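Review: Dudaser quilted comforter, queen size, as bedding and as a folding surface

Posted 30 October 2019 by Jawad Bukhari

Filed under: Bedding, Laundry

The Dudaser is a polyester-filled comforter with a cotton-blend cover, machine quilted in a fine closed pattern. I bought mine from Villanueva at full price. It replaces a channel-stitched Kanon that lost its loft along the center after two winters. I have used it on a bed that also serves as the folding surface for the whole household's laundry, and this review covers both uses. A comforter that sleeps well but will not lie flat under a stack of shirts is of limited value to me.

Test conditions: one adult, bedroom unheated at night, comforter used alone until the first cold week and then under a duvet. Washed 9 times on a gentle cycle, tumble dried on low.
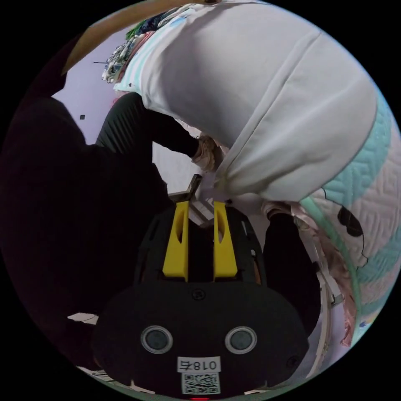

CONSTRUCTION

The stitching is the main reason to consider this product. Most comforters in the price range are quilted in straight channels or large squares, and the fill is free to move along each channel. A maze-like stitch path leaves very little open area between lines, which limits how far the fill can travel. After 9 washes I can feel no thin spots when I press the layers between my palms. The Kanon had them after three.

The cost of dense stitching is loft. Each line compresses the fill, so the Dudaser is thinner than its weight suggests. It drapes well over the edge of the mattress and it packs down well for storage. It does not look full. Buyers who want height should look at a plain duvet in a cover, or put one on top as I do from December on.

Thread tension is even. I found two loose ends on the underside, both at a corner, and trimmed them. The binding has held on all four sides.

WARMTH

Used alone, it was sufficient down to the point where I would otherwise have turned on the heat. Below that, the stitch lines become noticeable as cooler paths, mostly at the shoulder. With a duvet over it the problem disappears. The combination is heavy, and anyone who kicks off covers at night will find the comforter stays put while the duvet goes to the floor.

USE AS A FOLDING SURFACE

This is where a flat, densely quilted layer does better than a thick one. A stack of folded clothes needs a base that does not tip when something is placed beside it. On a high-loft duvet, putting a pair of jeans down next to a pile of T-shirts is enough to lean the pile over. On the Dudaser, piles stay upright to the height I normally build them.

My routine is to spread T-shirts flat and face up, fold from the sides, and stack by owner. Jackets and pants go underneath, towels on top. I keep one pillow on the bed as a backstop for small items. Slick fabrics such as track jackets slide on a smooth printed sheet, and the fix is to put them at the bottom of a pile or to fold directly on the quilting, where the stitch texture holds them. 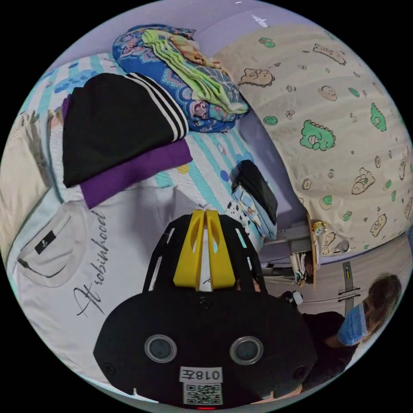 Pundetia wrote in after my first notes on this comforter to say that the texture works against you with thin knits: the stitch ridges catch the underside of a jersey shirt, and smoothing it out with one hand drags the whole shirt along. Pundetia folds those on a flat sheet laid over the comforter and reports fewer creases.

I repeated this with the same shirts on both surfaces. The observation is correct for lightweight jersey. With heavier cotton I saw no difference. A flat sheet on top solves it but gives up the grip described earlier, so the choice depends on what is in the basket.

The other limitation is shape. A loose shirt is easiest to fold if it is lifted at one point, allowed to hang, and set down again. On a bed the surface is low, and a tall person has to bend for every garment. After a full load my back prefers a table. That is a fault of beds in general, and I have not marked the product down for it.
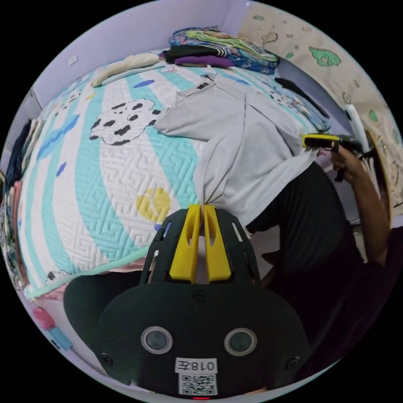

CARE AND WASHING

The label calls for cold water and low heat. I followed it. Drying takes two full cycles, with a turn between them, because the dense quilting holds water longer than open channels do. Dry it once and the middle will still be damp.

Shrinkage after the first wash was slight along the length and none that I could find across the width. Color has held. Pilling is limited to the area under the feet.

VERDICT

Good stitching, stable fill, moderate warmth, slow to dry. I would buy it again for a bed that does double duty on laundry day. For warmth alone, the same money buys a thicker duvet.

Score: 16 out of 20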